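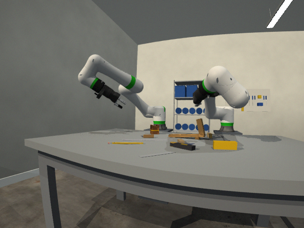

Two white robot arms on a gray worktable, computer rendering.

Retberg: The Complete First Season (DVD)

Format: DVD, 2 discs
Episodes: 6
Running time: about 300 minutes
Audio: English, Spanish
Subtitles: English, Spanish, English for the deaf and hard of hearing
Studio: Flitosora Home Video
Region: 1
Picture: Widescreen
Release date: Saturday, March 24, 2018
Availability: In stock

About the show

Retberg is a crime drama set in a harbor town of the same name. Detective Ana Volham returns there after years in the capital to take over a small police unit that has gone without a boss since September. On her first day a customs inspector is reported missing. His car is found at the ferry terminal with the keys in it, and the ferry company has no record of him buying a ticket.

The search for the inspector runs through the whole season. Each episode also has a smaller case that is opened and closed within the hour, so you can follow most of them without having seen the one before. The last two episodes are the exception. They were written as one story and should be watched in order.

The series was created by Leire Bermúdez, who also wrote four of the six scripts. Casimiro Garrido directed all of them.

Episode list

Disc 1

1. The Terminal
Volham arrives in Retberg and meets her new unit. The inspector's wife tells police he left for work as usual. A dock worker tells them something else.

2. Low Water
A body turns up on the mud flats at low tide. It is not the inspector, but the dead man was carrying a copy of his work schedule.

3. The Aguirre House
A burglary at the home of the town's largest shipping family looks simple until the family asks to drop the complaint. Volham's deputy turns out to know the oldest son.

Disc 2

4. Night Shift
The unit spends one night at the container yard waiting for a truck. Most of this episode takes place in two parked cars.

5. What the Clerk Kept
A retired customs clerk comes forward with a box of old receipts. Volham is told by her superiors to leave the case alone and is given a week to hand over her files.

6. Crossing
The season finale picks up the same evening. The unit learns who was driving the inspector's car.

Bonus features

Disc 1 has an audio commentary on episode 1 with Bermúdez and Garrido. They talk mainly about casting, the location search and the scenes that were moved from episode 2 into the opening hour.

Disc 2 has the rest of the extras:

Building the Harbor, a behind-the-scenes feature on the police station set and the ferry terminal
Deleted scenes from episodes 3 and 5, with optional commentary
The original teaser and the season trailer
Photo gallery

The commentary and the behind-the-scenes feature are in Spanish with optional English subtitles. The deleted scenes have subtitles in English only.

Differences from the broadcast version

Episodes on this set are the full-length versions. When the show was first aired, episodes 4 and 6 were shortened to fit their time slots. The cut material in episode 4 is a phone call between Volham and her sister. In episode 6 it is most of the ferry office scene, plus a slightly longer ending. The recap that played before each broadcast episode has been left off, and the opening titles are the same throughout.

One song in episode 2 has been replaced. The music under the bar scene is different from what was heard on television. All other music is unchanged.

Packaging

Both discs come in a standard-width plastic case with a hinged tray. An insert lists the episodes and chapter stops. The first printing also comes in a cardboard sleeve. Once the first printing has sold out, orders will be filled with the version without the sleeve, and we can't set copies aside.

Content notice

Retberg has not been rated. It contains some violence, strong language and brief nudity, and episode 2 shows a body at some length. We suggest it for adult viewers.

Will it play on my machine?

These discs are coded for Region 1, which covers the United States and Canada. They will play on any standard DVD player sold in those countries, and on most Blu-ray players and computer drives. Players bought elsewhere may refuse the disc unless they are region free. Please check before ordering, as we can't accept opened sets back for this reason.

To change the language, use the Setup menu on either disc. The English dub is the default. If you would like the original Spanish track with English subtitles, you need to pick both, and you will have to do it again when you switch to disc 2.

Shipping and returns

Orders ship in a padded mailer. Orders of more than one title may be sent in a box and can take a day longer to pack. Unopened sets can be returned within 60 days for a refund of the purchase price. If a disc skips or will not load, write to us with your order number and tell us which disc and episode, and we will send a replacement set.

Libraries and schools ordering for circulation should use the institutional order form. This edition is licensed for home viewing and library lending. It does not include public performance rights, which have to be requested from the studio separately.

Season two

A second season has been filmed. We don't have a home video date for it yet. Customers who have signed up for title alerts will get an email when the listing opens.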